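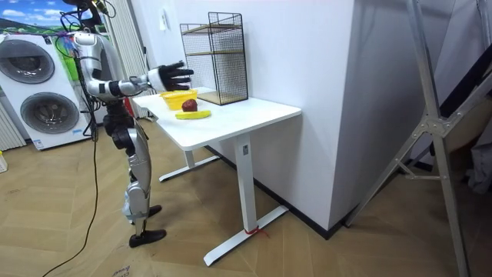

Does fruit on the desk make anybody eat fruit?

The Fairweather tidy-desk plan has been going around again, and several of you have forwarded it to me with the subject line "thoughts?" My thoughts are mixed, and they lean toward no.

For those who missed it, the plan says to strip a desk down to the bare top, put a small open rack against the wall for anything that isn't being used this minute, and allow one basket within arm's reach. The basket is for fruit. The claim is that you will stop wandering off to the kitchen, eat better, and get more done before lunch.

The layout part I can live with. A white standing desk, a black wire mesh rack at the back, a yellow plastic basket, an apple and a banana. That's cheap to put together and easy to undo if you hate it, and most of us own half of it already. I have no quarrel with a clear desk either. It wipes down faster and you can find your pen.

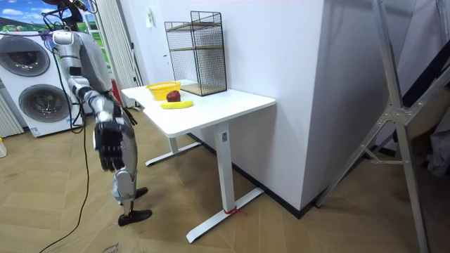 My trouble starts with the numbers. Fairweather says the basket takes up "next to no room." I got out the tape measure on Thursday. My desktop is 1,568 square inches, and the basket I tried took roughly 100 of them. Fine, that is a small share. But it has to be within arm's reach, and arm's reach is where the keyboard, the notebook and the coffee also need to be. The far end of the desk stays lovely and empty and does me no good at all.

Then there is the question of whether the fruit goes in the basket or next to it. The plan says in. In my experience a banana doesn't want to be in a small basket. It rides up on the rim, the apple rolls underneath, and by the middle of the afternoon the banana is lying on the desk and the apple has joined it. I put them back, I reach for a folder, and out comes the banana again. If you need a bigger basket to keep two pieces of fruit in line, you are back to losing desk space.
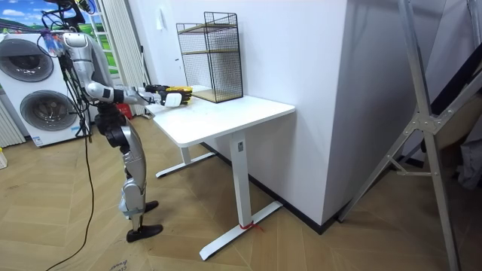
The desk goes up and down, too, and I'd like to know whether anyone who wrote the plan has tried that with an apple sitting loose near the edge. Mine went over the side the second time I raised it. I ate it anyway, bruise and all, so I suppose you could count that as a point for the plan.

I feel better about the rack. Open mesh doesn't hide anything, which means you can't use it to bury a month of mail, and wood boards look nicer than bare wire and stop small things from falling through. Measure the height between shelves before you buy, though. A lot of these racks are made for plates and won't take a binder standing up. And leave one shelf empty for as long as you can stand it — I lasted until lunch.

As for eating better, I kept the basket filled for most of July. I ate more bananas. I also walked to the kitchen exactly as often as before, since the crackers hadn't moved. The Grotamwood branch tried the same thing and came back with the opposite result, and good for them, but they also put their crackers in a locked cupboard. I'd call that a different experiment.
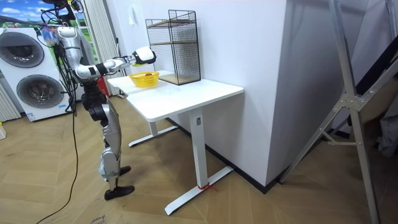

A reader in Mamumley wrote to say I have it backwards. The basket was never meant to be pretty or efficient, she said, and it works for her because it is the only thing on the desk with any color in it, so her hand goes there first. She keeps one piece of fruit in it at a time and refills it in the morning. Nothing rolls out, and she hasn't thrown away a brown banana since spring.

One piece at a time is a better rule than anything in the plan itself, and I'm willing to give it another month. I still think the basket belongs on the rack.

If you have tried it, for or against, send a note to the Bernel desk before the next issue. The newsletter goes to 3,280 of you, and so far I have heard from the people who love it and one person who is allergic to apples.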